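Suture Practice Pads: Where We've Got To
Progress report for the Quaye small grants program
From: Sinéad Buckley, skills lab, Dindwood
To: Philomena Hanrahan

Hi Philomena,

You asked for something you could read over a cup of coffee and pass along to your board without having to translate it, so I'm going to write this the way I'd tell it to you in the hallway. The formal budget sheet is coming separately from Malachy Duggan (he's much better at columns than I am!).

The grant was 4,000 dollars, and it was meant to do two things: get us decent tissue to sew on, and work out a set of closure exercises that a learner could do on it from start to finish. When I wrote to you in September we had a cupboard, a bag of leftover thread and a lot of opinions. Now we have a real set of exercises, and people are working through them.

The biggest change is the closure exercise. We used to start everybody on a long cut and let them go at it, and the spacing was all over the place by the far end. Kieran Mac Mathúna suggested going back to short sections, done from one end, with a stop to look before carrying on. So now you get a stretch of closed wound next to a stretch that's still open, and you can judge one against the other. I love this stage because you can see so much in it.

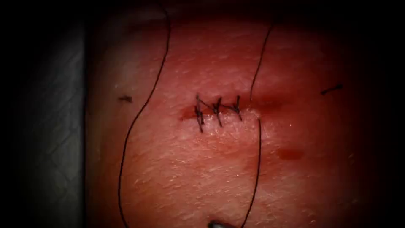
Three stitches in on the left, with the right side of the cut still to close.

What I look at first is the knots, and how short the ends are trimmed. After that I look at the thread. Long loose lengths lying across the tissue are the thing that slows beginners down more than anything, and I've started talking about it on day one instead of waiting for the first tangle. Black thread helps a lot here! We tried a pale one early on and I spent my evenings squinting at it, so I've given the rest of that box to Caoimhe Mac Mathúna for her knot boards, where it doesn't matter so much.

We've put 54 practice closures through the review sheet so far. The sheet has 7 lines on it (it had 20 in the first version, and people simply stopped filling it in around line ten, me included). It asks about spacing, edges, knots, tails, thread handling, time and one free comment. The free comment is where all the good stuff turns up. My favorite so far just says "edges met, I didn't panic."

The second exercise is the running line, and that one is further behind. I'd rather tell you so now than have you find it in the final report. Tension is the trouble. If you pull the stitches up hard they bunch into a little cluster above the cut, and if you go easy you get slack hanging in loops. Learners tend to do a bit of both in the same few inches, and so do I when I'm tired. We've been going over close views of half-finished lines together, which has been the most useful hour of the week for everybody.

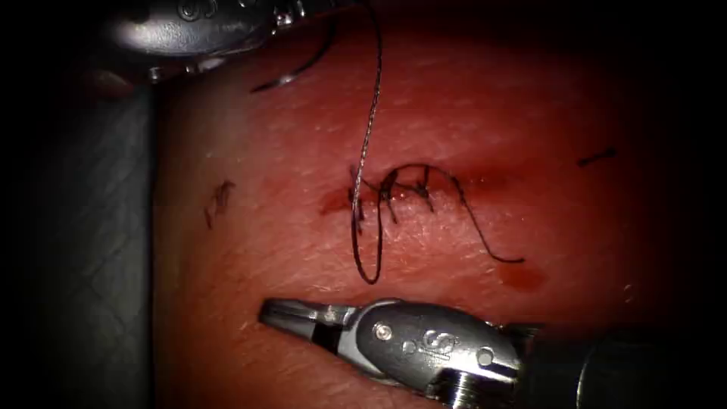
Page last changed: February 10, 2019

Look at the loop under the cut, and at the tail off to the right with the curl in it. That's the sort of thing we talk through: how much of that slack do you want before the next pass, and where should the long strand be while you're deciding? Kieran likes it kept well up out of the way with the needle. Caoimhe likes it lying lower and closer. They've both written up their side, and I'm going to put the two versions in the handbook and let learners try each one. The lower edge sitting a little raised is another good talking point, and it has its own paragraph in the draft.

On supplies, we ordered from Braltis and then had to wait much longer than I'd planned for the second delivery, so two sessions got moved. Ustness was able to lend us needle holders in the meantime, and I owe them a cake.

What's left: finish the running line write-up, print the handbook, and run one more round of reviews with people who haven't seen the sheet before. Malachy thinks we'll come in slightly under on thread and slightly over on printing. If your board is okay with moving the difference from one line to the other, could you let him know before he closes the sheet? You're also very welcome to come by and sew something yourself. We'll find you a pad.

Warmly,
Sinéad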